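Stinent Toaster Oven, Two Seasons Later

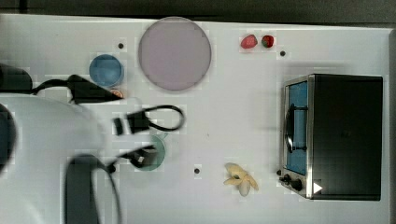 Redolmont, 22 Nov 2021

I bought the Stinent toaster oven in July, when it was too hot to turn on the big oven and I was tired of eating salad. It was on sale at Amissah and I paid 205 dollars. I waited with this review on purpose. In the first week every new thing in the kitchen is wonderful, and after that you find out if you still use it.

I still use it, almost every day. My model is the black and stainless steel one. I looked at the white one in the store also, but I have white surfaces everywhere and I know how white looks after one winter of cheese toast.

First the toast. With four slices the result is even, only the back left corner becomes a little darker. I learned to turn the tray once in the middle. Six slices also go in, the box says this and it is correct, but they must be small slices from a normal sandwich loaf. With bread from the bakery I can fit four and not more.

For baking I was more doubtful. Small ovens have the heating parts very close to the food, and my first muffins were brown on top and soft inside. Now I set the temperature a little lower than the recipe and give them 10 minutes more. A small fruit crumble comes out very good this way. In strawberry season I roasted strawberries with sugar and ate them over yogurt, and this alone almost paid for the oven. Take the green tops off before and use baking paper, the juice burns hard on the tray.

What I do not like: the timer is too loud and you can not change it. The crumb tray comes out from the front, good, but it has a sharp edge on one side and I cut my finger in the second month. The outside gets hot on top. I keep my plates and bowls on the same table, and I had to find another place for them than on the oven. The plastic ones especially should stay away from it.

The manual is very thin. It says nothing about how to clean the glass, so I wrote to the company and got an answer after six days, polite and useful - warm water, a drop of dish soap, no spray.

Before this I had a smaller Ellow for many years. The Ellow was faster for two slices, I must say it. If you only make toast in the morning, an ordinary toaster is enough and you save the space. But if you cook for one or two people and do not want to heat a full oven for one potato, the Stinent is a good buy.

I would pay the same price again, but I would wait for the sale. My model number is 2469, please check yours before you order extra trays. The older ones have another width and the trays do not fit.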